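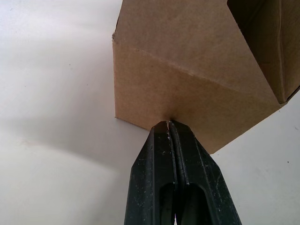

A gripper holding the lower edge of a brown cardboard box.

Brellik says it will merge with Zunar, and that clients won't notice a thing

06/06/2021

Brellik, the family-run packing and storage company, has agreed to combine its business with Zunar, a larger rival that has been buying up small firms since February. Both names will stay on the trucks for now. How long "for now" lasts was left out of the announcement.

The statement is heavy on values. It mentions "shared culture" twice and "the client journey" once, and it promises that the 500 business customers on Brellik's books will see "only upside." Prices are covered in a single line, which says current rates will be honored through the end of existing contracts. Most of those contracts run month to month.

Zunar made similar promises when it took over Salehi, a smaller mover on the east side of Grerkidari. Six months later, Salehi's Saturday pickups were gone and its front office had moved into Zunar's call center. Zunar described that at the time as "bringing teams closer together."

Brellik has 20 full-time employees at its Grerkidari warehouse. The company says there are no plans for layoffs, a phrase that leaves plenty of room for plans to be made later. Asked whether the warehouse lease would be renewed, a spokesperson said the combined company was "reviewing its footprint" and would share more when it could.

Financial terms were not released. The deal is expected to close in seven weeks. Customers who want out before then should check their notice period, as some older Brellik agreements ask for a full 30 days in writing.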